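Buscar en el sitio Buscar

Vakano abre al público su laboratorio de manipulación robótica

Vakano celebró en marzo una jornada de puertas abiertas dedicada a la manipulación con pinzas en entornos simulados. Asistieron unas 46 personas, en grupos de 20 como máximo. La responsable del área, Lenka Baláž, presentó el programa Skála — desarrollado junto con Favilham — y respondió a las preguntas de los visitantes.

20 compartidos · 669 lecturas

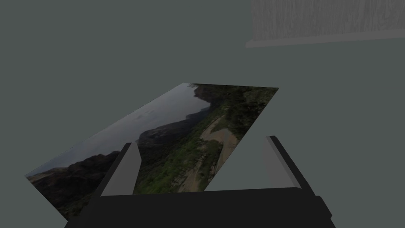
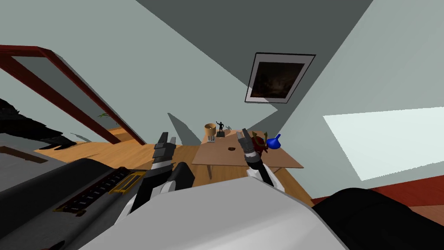
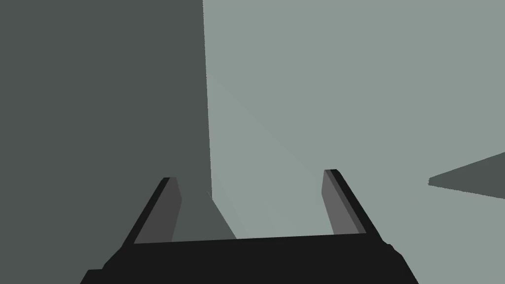 Imágenes del entorno simulado, con las pinzas abiertas.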